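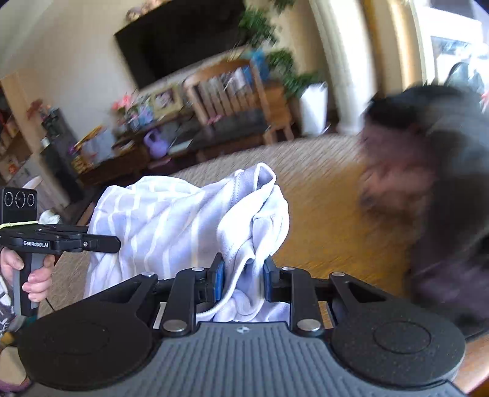
4.2 Folding soft items on a rug

Last updated: 23 December 2019
By Vasylyna Hrynyshyn

This section covers garments and cloths that are folded at floor level in a living room. For folding on a table or bed, see section 4.1. For storage in the Peltodar fabric boxes, see section 4.4.

Before you start

Choose a part of the rug that lies flat. On woven rugs with a looped surface, check for raised loops and press them down by hand. Do not cut them. Move chairs back far enough to allow one person to kneel on each side of the cloth.

CAUTION: Heavy objects such as kettlebells must stay on the floor or on a low cabinet while folding is in progress. Do not use them to hold down fabric.

Procedure

1. Place one item on the rug. Keep the remaining items to one side, in a separate heap.

2. Find a seam or hem. On a crumpled item, lift a single fold near the middle and let the rest hang until an edge comes free.

3. Lower the item with the seam facing the rug. Pull the corners outwards one at a time. Do not drag the cloth across the loops.

4. Smooth from the centre to the edges with a flat hand. Striped cloth should be turned until the stripes run parallel to the longer side. The stripes then serve as a guide for the first fold.

5. Fold in half lengthways and match the corners. A difference of up to 10 mm between the edges is acceptable.

6. Fold in from each short end so that the item is divided into 3 equal parts.

7. Press once along each fold and move the finished item off the rug.

Note: Pale fabrics show fluff from beige and tan rugs. Vacuum the rug first, or lay a clean sheet over it. If a sheet is used, tuck its edges under so that it does not slide in step 3.

Note: Small cloths are easily lost behind larger ones. Fold them last and stack them separately.

Two people working together

One person holds the seam edge still. The other opens out the bunched part and carries out steps 4 to 6. Agree which edge is the top before lifting. Both persons should release the fabric only when it is lying on the rug.

CAUTION: Do not lean on a shelving unit or a plant stand when getting up from the floor.

If the result is uneven

Edges differ by more than 10 mm: open the item fully and repeat from step 4.

Folds spring open: the fabric is too thick for three parts. Fold in half only.

Seam is twisted: return to step 2. Do not try to correct a twisted seam after the first fold.

Section checked by Tatsuya Murakami. Replaces the October sheet, reference 191.

This site uses cookies to remember your reading preferences. Accept / Manage settings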